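How did people keep picnic food cool before ice packs?

Hi all! I'm putting together an old-style river picnic for my walking club in Kirdale this July and I want to do it properly, with no plastic cooler in sight. We'll be carrying everything from the parking lot to the water, and I'd love to serve potted meat, a cold chicken pie, lemonade and maybe some kind of set cream (I know, I know). What did families do about the heat when they packed a hamper a century ago? And is any of it safe enough to try today? All ideas welcome!

Fladgate

Kornél Bognár
Oh, what a fun thing to plan! My grandmother's family did this every summer and the big trick was wet cloth. You soak a linen towel, wring it out, wrap it around the bottle or the crock and put it somewhere shady with a bit of breeze. As the water evaporates it pulls the heat out, and lemonade stays really pleasant that way. Bottles can also go straight in the river in a string bag, tied to a root (please tie it well, we lost a lovely elderflower cordial once!).

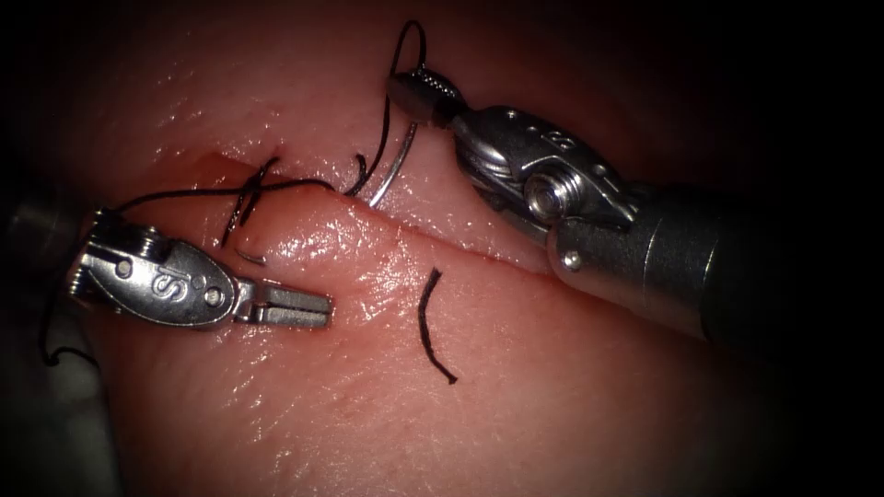 Silver jaws over the long cut in a pink tissue pad.

Potted meat was the clever one. It was cooked through, pounded with butter and spices, pressed into a pot and sealed with a layer of clarified butter. I still make it and I love it, but I chill mine overnight and keep it cold right up until we eat. The butter lid is delicious but I wouldn't trust it to do a fridge's job. Same for the pie: bake it the day before, cool it fast, refrigerate, and eat it within 2 hours of taking it out.

For the cream, swap it for a fruit tart or a seed cake. Seed cake travels like a brick and tastes wonderful on day two!

Jakab
just freeze some water bottles and hide them under a gingham cloth, no one will look

Stedia
Agree with the frozen bottles, and they fit nicely down the sides of a wicker hamper if you line it with a wool blanket first. Wool is great insulation! One thing I'd add is to pack in reverse order, so the cake and plates go on top and the pie sits at the bottom next to the cold. If the day is over 90 degrees I'd cut that 2 hours down to one. Also pickles! Pickled walnuts, pickled onions, a good mustardy relish. They're right for the period, they cope with a warm day much better than cream does, and they're brilliant with potted meat. Let us know what you end up serving, I want the whole menu!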